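Chapter 4
Pointing Devices: Sensors, Polling and Latency
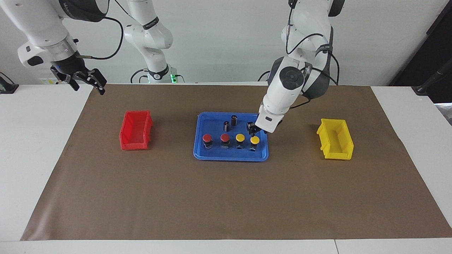

Figure 4.1 Two white robot arms above a worktable with a blue tray and red and yellow bins.

4.1 Introduction

A gaming mouse converts movement of the hand into a stream of counts. Each count represents a fixed distance travelled by the sensor over the surface, and the game engine converts counts into rotation of the player's view. Chapter 3 dealt with the keyboard, where an input is either open or closed. The mouse reports a quantity, and its errors are of a different kind.

Three terms are used throughout. Resolution is the number of counts reported per inch of travel (CPI). Polling rate is the number of times per second that the computer requests a report. Motion latency is the delay between the start of a movement and the arrival of the first report describing it. Manufacturers often quote the first two on the box and omit the third.

Resolution should not be confused with accuracy. In the bench trials carried out by Becerra, a Kokano mouse set to a nominal 700 CPI was drawn along a straight rail and returned a mean of 18 counts per inch above its setting. The error was constant over the length of the rail and could be removed by adjusting sensitivity in software. An Enodine unit of similar price had a smaller mean error, but its counts varied from one pass to the next. Variation of this type cannot be corrected by the player.

Polling rate is also nominal. A device sold as 1000 Hz was logged at a mean of 996 reports per second on an otherwise idle computer. Under load the mean changed little, while the longest gap between reports grew considerably. Section 4.4 explains why the longest gap is the more useful figure.

Surface has a measurable effect on lift-off distance, the height at which the sensor stops tracking. Cloth and hard pads are compared in Section 4.5, using the Salinas test method described in Appendix B.

Readers who have not met the standard deviation should work through the Appendix A exercises first.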